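The night shift that wouldn't stop putting away the tape measure

I got the text at breakfast on Saturday, 1st December. It was from Ya-wen Hsieh, who runs the two-arm cells at Kenthorpe, and it just said "come look at this before I fix it." So of course I went!

Her team had set up a tool-sorting job to run unattended overnight. Pick up a tool, put it where it goes, repeat. By morning the log showed 641 completed pickups, which sounded great until she played back the wrist data. In 172 of them the gripper had closed on nothing at all. The arm squeezed air, carried the air across the cell, let go of it very gently and wrote down a success.

I laughed. Ya-wen didn't, at least not right away (she'd been up since five).
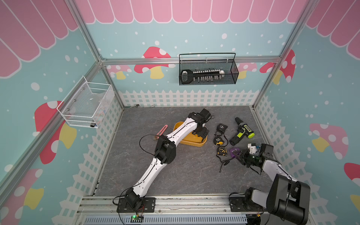

The part that bugged me was how polite the whole failure was. I've seen arms crash, and a crash is loud and somebody hits the red button. Calvo, the software that calls the moves, was only asking one question: did the fingers finish closing? An empty gripper finishes closing beautifully, so every miss got a gold star.

Then there was the safety side, and that's what had Cheuk-hei Man pacing when I found him by the coffee. A retry limit was supposed to pause everything after 5 misses in a row. With no misses on record, the limit never kicked in. "It could have been dragging a drill by the trigger and we'd have gotten a smiley face," he told me. He'd already pulled the cell off the night schedule and taped a note to the door.

The fix took most of the afternoon. They added a check on finger width, so a grip that shuts all the way counts as a miss, and they moved the pause into the Trellix controller where Calvo can't talk it out of anything. On the first test Ya-wen told the arm to grab an empty spot on purpose. It tried, tried again, and on the fifth miss it stopped dead and beeped at us. I've never been so happy to hear a robot complain.

The night schedule is still off until Cheuk-hei signs the form, and he says he wants to watch a full run himself first, with snacks.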